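December, Skistley notebook, laundry cell

Door state node (skernum) and the drum picker. Continues from the entry where we moved the porthole fit out of the planner and into its own process.

Goal for the afternoon: get prinia to stop replanning the reach when the upper door changes state, and find out why the picker sometimes hands back the lower drum when the goal says upper. Head camera for everything except the fixed side view, which goes only into the replay tool.
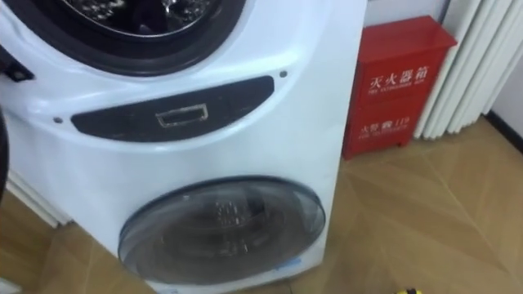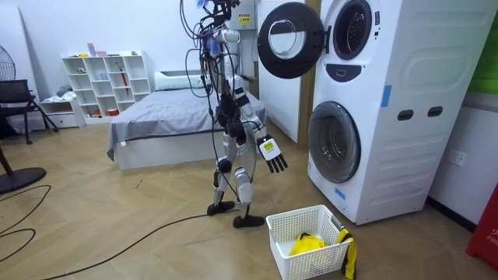
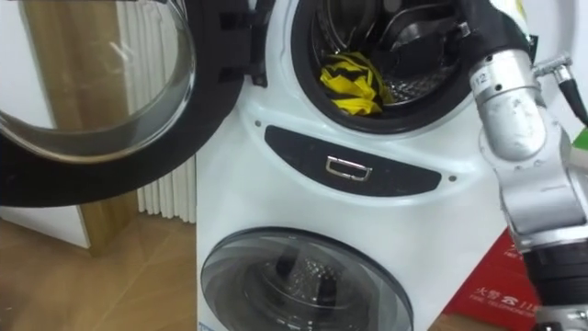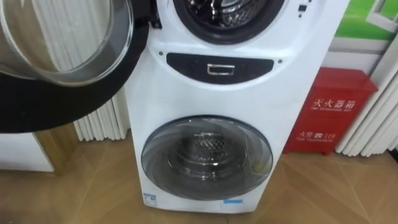 Same washer throughout, lower door closed in all of them.

Hryhorii Shevchuk read the draft of this entry and wrote back that the picker bug and the replanning bug are one bug, and that I should stop treating them separately. His argument: both come from skernum publishing an ellipse with no identity attached. When the upper opening gets clipped by the top of the image, the fit confidence drops, the lower porthole wins on score, and everything downstream believes it. He asked for a track ID per opening before anybody touches a threshold again. I think he is right about the picker. Less sure about the replans, see further down.

What skernum did this morning

One ellipse detector, run on the whole head image, returns all candidates sorted by score. The top one becomes "the drum". That was fine on the old single-drum mockup. With two openings stacked, plus a door glass that is itself a large round thing with a black rim, there are up to three good ellipses. The open door is the worst of them. It is closer to the camera, so its rim is larger and has better contrast than the opening we want.

Pulled the labeled set and ran the detector over it offline. 735 head images in the set. Sorted the wrong picks by hand into: picked the open door, picked the lower porthole, picked nothing. The open door was the biggest pile by a good margin. Lower porthole second, nearly all with the upper opening cut by the image border. "Nothing" was small and mostly motion blur.

Change 1: use the control strip

The black strip with the silver pull in the middle of it sits between the two openings and does not move when a door does. It is easy to segment (dark, long, on white casing) and it stays in view at head pitches where the upper opening is already partly gone. So now skernum finds the strip first, gets the machine's up axis from it, and names the openings by which side of the strip they are on. Above is upper, below is lower. An ellipse whose center lands to the side of the strip's extent is a door candidate and cannot be published as a drum.

Tried the two small screw holes beside the strip as extra points for the pose. They would be nice because they fix the scale. Too few pixels at normal standoff, and the detector was happy to take specular dots on the casing in their place. Dropped it. Code is still on the branch under tools/scratch if someone wants to try with the higher resolution stream.

Reran the set. No lower drum returned for an upper goal. Open door still returned in a handful where the head is far over to one side and the door rim overlaps the upper opening. Kept those as a regression list, file name open_door_overlap.txt.

Change 2: partial ellipse fit

Old code rejected any ellipse touching the image border. Reasonable then, wrong now. Replaced with an arc fit that takes the radius as known (we measured the opening once, it is in the machine config) and solves only for the center and tilt. Needs a decent lower arc. Below that it publishes a "not localized" status and no pose. Wubit Moges asked that this be a separate status from "no machine", so the behavior layer can pitch the head up a little and look again before giving up. Done, enum value added, message version bumped. Anyone replaying old logs needs the converter.

Change 3: door state

Three states: closed, open, unknown. Before today it was a bool. The bool defaulted to closed, which is how we got a run in the replay where prinia planned the left arm straight through where the open door was hanging. The checker caught it because the door was in the static collision model from an earlier look, but that was luck.

Open is now declared when the strip is found, a door candidate is found to the left of the opening, and drum interior texture is seen inside the upper ellipse without the glass in front. Closed needs the glass reflections test. Anything else is unknown, and prinia treats unknown as both: door swept volume blocked and opening not enterable. Slow, but I prefer it to the other thing.

Depth on the door glass is garbage, as expected. Points come back from whatever is behind it, or from nowhere. The collision model therefore takes the door as a disc from the rim fit and ignores all depth inside the rim. I set the disc thickness to 56 mm by eye from the side view of the glass bulge. Should be measured properly with the door open and a ruler. To do.

Replanning

Back to Hryhorii's claim. Logged skernum at 12 Hz with the head held still and the door untouched, and watched prinia's trigger. It still replanned, with track IDs on and the state steady. So at least part of this is separate. What happens: the opening center jitters a little each cycle, prinia compares the new goal pose to the one it planned against, and the comparison was done in the head camera frame. Any small head motion from balance shows up as goal motion. Moved the comparison to the pelvis frame and put a low pass on the center. The replans at rest went away.

Replans while the arm is moving did not go away entirely. When the right arm comes down beside the machine it covers part of the strip's right end, the strip gets shorter, its midpoint shifts left, and the up axis tilts with it. Obsa Wako suggested masking the arm using the joint states and the link meshes before segmentation, same as we do for the table cell. I had that turned off here because the mask was late by a few frames and cut holes in the wrong places. With it off we get the tilt, with it on we get holes. For now: mask on, and if more than a third of the strip is masked, hold the last good machine pose for up to 500 ms, then go to unknown.

The hold is a patch. The machine does not move, so the better design is to estimate its pose once on arrival and only refine it when the view is good. Patricio Robles has most of that written for the shelf and says the interface is general enough. Will ask him to pair on it.

Cloth in the drum

Short test only. The segmenter gets the yellow garment well, less so where the black bands run up against the black gasket. There it merges band and gasket and the grasp proposals drift toward the rubber. Added a keep-out ring on the gasket from the ellipse fit, inner edge pulled in slightly. Grasps now land on yellow. It also means a sock lying right on the gasket would never be picked. Fine for this week.

Tooling

hadgu now overlays skernum's ellipses, IDs and door state on the replay, with the side camera next to it on the same clock. Clock offset between the two cameras is set by hand per session, in the session yaml. Please fill it in. Two sessions had it left at zero and I spent a while chasing a lag that was not there.

Color key in the overlay: green upper, blue lower, orange door, gray held pose.

Dušan Angelovski tried the build on his desktop and the overlay fails if the log has no side camera topic. Fixed, it now shows a blank pane.

Open items

- Measure the door bulge, replace the guessed thickness.
- Arm mask latency. Check whether it is the joint state timestamp or the render.
- Talk to Patricio about the once-on-arrival pose.
- Overlap cases in open_door_overlap.txt, still failing.
- Lower door state is hard-coded to closed. Every log we have agrees with it, and it will be wrong the first time someone opens it.
- Run the full put-in behavior with today's skernum, head pitch search enabled, speed limit left where it is.

Branch is skernum-two-drum. Not merged. Wubit has it for review.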